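An Afternoon with the Robots at Bremholm
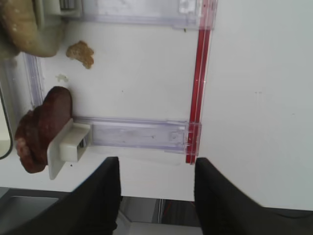

I have been promising Lorraine Haworth a write-up of the Bremholm open day ever since I got home, and she has been very patient with me, so pour yourself a coffee and I'll try to remember it all in order.

First of all, it was packed! The sign-in sheet at the front desk had 190 names on it by the time I left, and the parking lot gave up well before that. I ended up leaving my car down by the Skirano outlet and walking back along the road with Leanne Sugden, who had her two boys with her and a bag of snacks the size of a pillow. If you go next time, get there early or wear better shoes than I did.

Bremholm is the old packing building (a lot of you will remember it from the Krasniqi days, when they did dried fruit). Now the ground floor is split into bays, and each bay has a robot arm doing one kind of job. The theme was food handling, and I'll admit I was picturing a big conveyor belt with things whizzing past. It was much slower and closer-up than that. You stand at a rope, the arm does its thing over a white tabletop, and there's a screen beside you showing what the little camera near the gripper sees. I spent half my time watching the screen. It takes a minute to get your head around it because everything comes out sideways, with the two black fingers poking up from the bottom, but after a while I stopped tilting my neck.

Lumturie Softić ran the bay I liked best, and she was wonderful with all of us, even the man who kept asking when it would be able to do his dishes. She told us that food is about the meanest thing you can ask a robot to pick up. A box is a box. A piece of meat has a lumpy outline and a bit of shine to it, and no two are the same shape, and anything with breading leaves crumbs wherever it goes. Her bay does 1000 practice picks before she changes a single setting, and she writes the results down by hand in a green notebook. I asked if I could look and she let me! It was mostly numbers and the word "again."

The fingers themselves are plainer than I expected. Two dark, broad pieces that open and close, and that's your lot. Leanne's younger boy wanted to know if they could pinch him, and Lumturie said that was why there was a rope. He backed up about a foot.

Upstairs, Pauline Bainbridge gave a talk in the long room. There were 50 chairs and they were all taken, so I stood at the back next to the radiator. Her subject was how the Fulness project got going, and I'm going to be truthful and say I lost the thread during the section on motors. But the part about teaching was great. She said the people who turn out to be best at guiding the arms are often cooks and seamstresses, folks who have spent years paying attention to their hands. My mother did alterations her whole life and I wish she'd been standing next to me for that.

Then it was our turn. They let visitors try guiding an arm in the end bay, one at a time, with a foam block as the target. You get 3 tries. I missed the first, nudged the second one clean off the table, and got the third up in the air for long enough that the people behind me clapped. Tia Fothergill got all of hers without even taking her coat off, and she has been mentioning it ever since.

A few odds and ends for those thinking of going. The elevator works now, so the upstairs talk is fine for anybody who can't manage steps. The coffee is free but the cups are tiny. The bays get loud when the fans come on, so if you wear hearing aids you might want to sit near the windows for the break. Kids are welcome and there's a coloring table for when they get bored of the arms (Leanne's boys never got to it).

The next open day is in October, and Lumturie says her bay will be on the floor again. Tia has offered to take four people in her car. Let her or Lorraine know if you want a seat, and please tell them by the time of our next potluck so we can work out who else is driving.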